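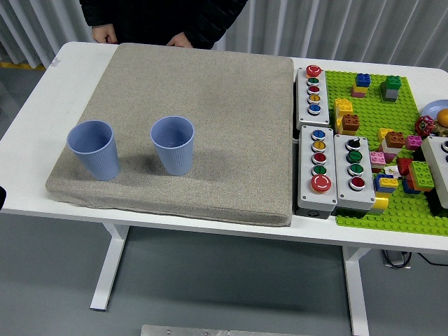
1/ The former Drullari Street Chapel stands on the low ground south of the Cuvon rail yards, in a district of rope works and row houses that the city annexed late. Its porch has four cast-iron columns, painted many times over. The vertical ribs are shallow and evenly spaced, close in profile to those on the two light blue cups shown with this post, and they stop a little short of the capital.

2/ The building was put up for the families of the rope works. It had seats for 756 people, counting the gallery. The gallery stair is still in place on the north side, with its original handrail and a later gate at the foot.

3/ The walls are local yellow brick, now almost black on the street front. The rear wall was sheltered by the Rotich warehouse until that building came down, and the brick there keeps its first color. Visitors may see it from the alley, which is a public right of way.

4/ The burial ground closed early. Our survey recorded 24 standing headstones, most of them sandstone and badly worn. Where a name can no longer be read, the parish register has been used, and the entry is marked accordingly in the published list.

5/ The low ground was always wet. A drain was laid under the nave floor, emptying into a stone basin in the yard. When the first basin filled, it spilled over a notched lip into a second, and from there the water ran to the street gutter. Both basins survive under the present paving.
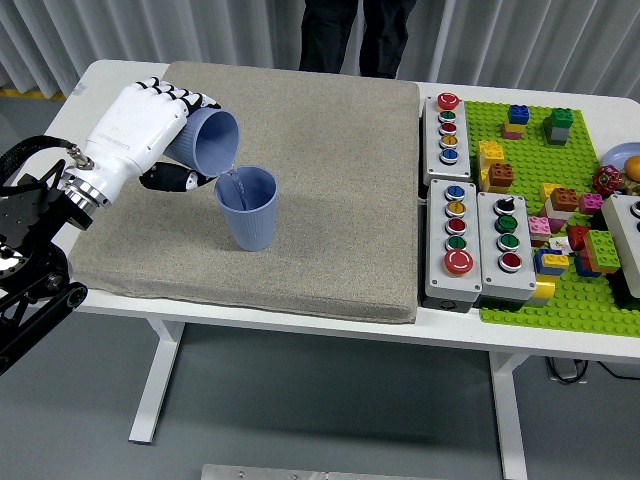
Water poured from one ribbed cup into another by a robotic hand.

6/ The basins were last opened in February. Cherry Mae Sison measured them and found the notch in the upper lip to be cut off center, toward the yard wall. Her drawings are held with the building file and may be viewed by appointment.

7/ The chapel closed for worship when the rope works did. It was then a furniture store and, for a longer period, the paper store of the Valtach printing company. The hooks in the gallery front and the loading door in the east wall date from the Valtach years.

8/ The organ was sold at closure for $900. The buyer's name is not given in the minutes. We would be glad to hear from any congregation in the region whose instrument carries a Drullari Street plate.

9/ Wycliffe Odera will lead a walk through the district on 9 September 2023, starting at the chapel porch. Places are limited to 30. The route includes the alley, which is uneven, and the gallery stair, which is steep and has no alternative access.

10/ Corrections to the headstone list should be sent in writing to the records office, with the plot number where it is known.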